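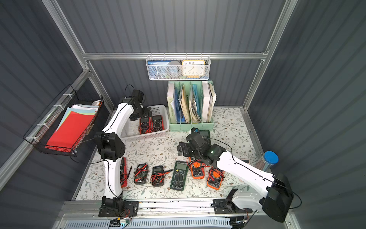

Booth with gray corrugated walls and a white basket on the table, Trivum open day.

Trivum opened its calibration building to outside visitors on 12/11/24. I went with Seren James, mainly to see how the shop handles bench and handheld meters sent in by small contractors.

Intake is a counter and a barcode printer. Each meter gets a tag and then sits in the soak room at 23 °C before anyone touches it. Marlies Gruber, who led our group, gave the minimum soak as 11 hours. Meters that arrive late in the day simply go on the next day's list.

The DC voltage and resistance stations run from 2 reference sources, compared against each other every April. Results are printed with the as-found values first – a point I wish our current supplier would copy. Adjustment is only done on request.

Leads were the weak spot. Gruber said worn leads account for most of the resistance failures, and the shop does not replace them unless the customer has signed for it. Seren asked about clamp meters above 1,000 A. Those are sent out to Gurkden, with a longer turnaround.

Parking is behind the building, entrance on the north side. Price sheets were at the door.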